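August 1, 2022

Glue notebook, Stukley bench

Batch 9 of the hide glue went in the trash this morning. It smelled like a barn with a secret. I had left the pot on warm overnight, having written in this same notebook in December, in capitals, DO NOT LEAVE THE POT ON WARM OVERNIGHT. Good handwriting, too.

Started batch 10 from the Villanueva granules. 400 grams dry, cold water to cover plus a finger, lid on. Kauko Tuominen says a finger is not a unit. Kauko's fingers are enormous, so he may have a point. The scale read 402 when I checked it again, and I decided I could live with that.

The old chair is still in clamps. Back left leg is square, back right leg has opinions. Whoever fixed it last used yellow glue over the original hide glue, which means scraping the tenon down to clean wood before anything will hold. Did one with a card scraper and one with vinegar and a toothbrush. The toothbrush was slower and left less of a mess on the shoulder, so toothbrush for the other two.

Squeeze-out: wiping with a warm damp cloth, well wrung, right after clamping. A soaked cloth just thins the glue and pushes it into the grain, where it waits for the stain to go on before it shows itself. Wring, wipe, fold to a clean side, wipe again.
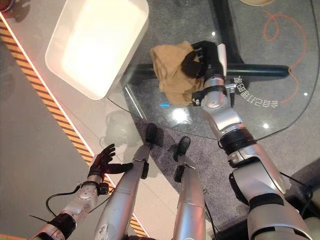

Maricel Lacson thinks I should stop wiping altogether, let it gel for a bit and peel it off with a chisel. Her point is that rubber beats soup, and she has seen my test boards. Fine - front rail gets the chisel, back rail gets the cloth, stain on both once they've cured.

Need: more vinegar, a timer for the glue pot, a toothbrush that isn't from the bathroom.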